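What I Learned From Import Paperwork (Project Report, Food Law and Trade Elective)

So my plan going in was to write about food safety in general, and my advisor, Kobina Eshun, read my first page and wrote "pick one form" in the margin. I picked health certificates for imported honey, mostly because my aunt keeps bees and I figured I already knew something. I did not know anything!

My question ended up being pretty small: when a shipment gets held at the border over its certificate, what is wrong with the certificate? I wasn't looking at the honey itself, lab results, or residues, just the paper. A small importer called Ljungberg let me go through their old binders on the condition that I didn't copy any supplier prices. They had 300 certificates I could read from start to finish. I spent most of October in their back office with a space heater and a stack of sticky flags.

Working at the table

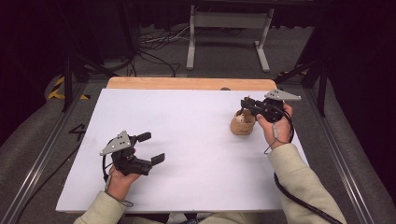 Both grippers over the white board.

Okay, so the binders. Of the 300 certificates, 196 had gone through with no note at all. The rest had some kind of remark clipped to them, anywhere from a phone message to a full letter from the border post. I read each remark twice and gave it a code. My first code list was way too long (I had separate codes for blue stamp and black stamp, which, why) so I threw it out on a Monday and started over with a shorter one.

The biggest group by far was what I called "box left open." The forms have statements where the certifying officer is supposed to strike out whatever doesn't apply. If there are two options and neither one is crossed out, the officer has technically certified both, and the border post sends it back. I'd expected wrong weights or missing signatures. Those were in there too, but the strike-outs beat them easily.

Second was mismatched names. One supplier, Trendolel, had changed its registered name, and for a while the certificate had the new name while the labels on the drums had the old one. Same plant, same approval number, still held. I found 20 of these, and all of them came from that one name change, so please don't read it as a general trend. I almost did, and had a whole paragraph written about it before I sorted the spreadsheet by supplier. Oops.

Then there were the explanatory notes. Each form comes with notes at the back telling you how to fill in each box, and when the form gets updated the notes move around. Clostel, the freight agent Ljungberg used, kept a cheat sheet for its staff with the note numbers on it. At some point the numbers changed and the cheat sheet didn't. You can see it in the binders as a run of certificates with the commodity code sitting in the wrong box, and then it stops, I guess when somebody fixed the sheet. I asked, but the person who'd know has left.
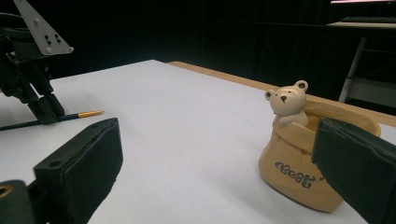
White tabletop and its wooden edge, seen from the gripper.

For the last part I tried to write a checklist a small importer could use before a shipment leaves. I tested it on the Karel file, a set of certificates I'd kept apart and hadn't coded yet. It caught the open boxes fine. It missed 2 certificates where the date of signing came after the date of loading, and my checklist didn't even have a line for dates. I've added one.

Things I'd do differently: get a second person to code part of the pile, for sure. I coded everything by myself, and my idea of a "minor" remark got looser as the afternoons went on. I'd also want certificates from more than one importer. Ljungberg buys from a short list of places, and their problems are probably not everybody's problems.

The checklist and my final code list are in the appendix. The spreadsheet stays with Ljungberg, so ask Mr. Eshun if you want to see it and he'll put you in touch with them.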